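Venness teardown planner, progress report to the Hakorstead fund
April 11, 2025
From: Évan Lecomte, Agbayani software group

Hi Dirceu,

You asked for something shorter than the February report and with less math in it, so I'm going to try! The big news is that the drive removal sequence now runs end to end under the new planner, from the first look into the open case to the pull on the caddy. It doesn't always get there, and I'll come to that, but all the pieces finally talk to each other and I'm really happy about it. 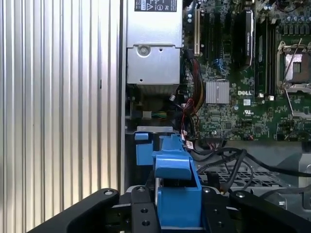
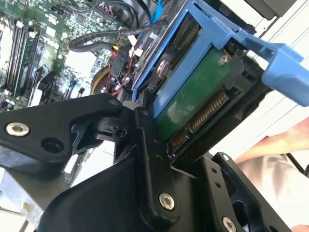
Most of the last stretch went into perception. The old detector was trained on tidy cases and it fell over the minute there were cables in the way. We now have 2464 labeled wrist views (Domen did the bulk of the checking, and has opinions about cable labels that I've promised to write into the guide). The new model gives us a mask for the caddy, a mask for anything cable-like, and a grasp pose with a confidence number attached. Blue plastic is easy for it. Bare shiny metal is still the thing that hurts us, mostly because ribbed and finned surfaces blow out under the bench lights and the depth estimate goes silly right next to them. I've been playing with two exposures per view and merging them before the depth step. It helps, but it also costs time on every look, and I haven't decided if it goes in.

On planning, I threw out the single long trajectory. We used to plan the whole approach once and then hope. Now the planner works in short hops and checks the masks again after each one, and if a cable has moved into the corridor it replans from where it is. The collision model treats cables as soft, so brushing one is allowed at low speed and pushing through a bundle is not. Getting that threshold right took way longer than I'd like to admit. I kept setting it so strict that the arm just sat there thinking.

Now the part you'll want for the board. We did 40 full attempts on the current build. Five of them ended without the drive coming free. Three of those were bad grasp poses, where the fingers closed on the caddy at a slant and slid. The other two were force limit trips during the pull, and looking at the logs I think the limit was simply too low for a stiff latch. I raised it for the next round and added a small wiggle before the pull, which is as fancy as it sounds.

Control is the least exciting section and that's good. The wrist loop is stable, the dropped messages we complained about in February are gone (it was a logging thread hogging the bus, sigh), and the stop command now gets through even when the planner is busy. I'd still like someone outside our group to go through the stop handling before we let people work closer to the arm than they do now.

What's not done: the connector release. We can find the drive's data connector in a good view and we can put a finger near it, but the planner has no idea yet which way a plug wants to come out. Right now those cables get unplugged by hand when they need to be. I had this down as finished by now in the original plan and it plainly isn't. I'd rather move it to the next period than rush it, and I'd use the time we saved on control to pay for it, so no change to the total.

Two things I need from you. One is a yes or no on moving that milestone. The other is more desktop cases, ideally different models, because I'm getting nervous that the detector is learning our pile by heart.

The replay tool is on the shared drive if you want to scrub through the attempts yourself. Start with the failed ones, they're more interesting. Domen can give you a login.

Évan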